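Counting repeats: how we label stamp episodes for the Endov policy

Quick writeup, Katalin asked for it before the August runs start. Assumes you already have teleop working on both arms and can record.

The idea: stamping is a repeated task with no natural end. Policy stamps, lifts, stamps again, and a single image doesn't tell it which stroke it's on. So we label every stroke, not the whole episode. Took our overstamping way down compared to one label per episode.

1. Set the table
Paper near the front edge, flat. Stamp where the left gripper can reach it without the elbow going past the table edge. Scatter a few small distractors, candy, eraser, clip, whatever is in the drawer. Move them between episodes. Dont move the paper more than a hand's width.

2. Record
Grip the stamp upright. Press, lift clear, shift, press again. Lift high enough that the head camera gets a look at the paper, otherwise the stroke detector merges two presses into one (ask Gyula how he knows). We stopped at 211 episodes, 200 after throwing out the bad ones.

Red marks on white paper are easy to threshold, so the number of marks gives you a free check on the labels. With six on the sheet, like this one, you want six strokes in the log at that moment.
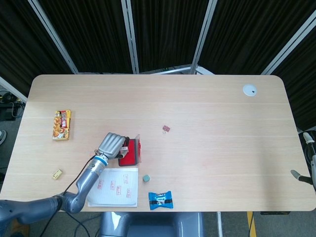
3. Split into strokes
Run the splitter on gripper height. Cut at the top of each lift, not at contact. Cutting at contact gave us jittery presses and double marks.

4. Add the count
Append strokes done so far as one extra input. Drop it at random on 2 of every ten samples so the policy dosen't lean on it completely.

5. Train
Around 3,000 steps on the Vörös checkpoint, then look at rollouts. Loss is not much use here. If it hovers over the paper and never presses, your cuts are too early, go back to 3.

Known problem: marks that overlap get counted as one. Tatsuya has a fix half done.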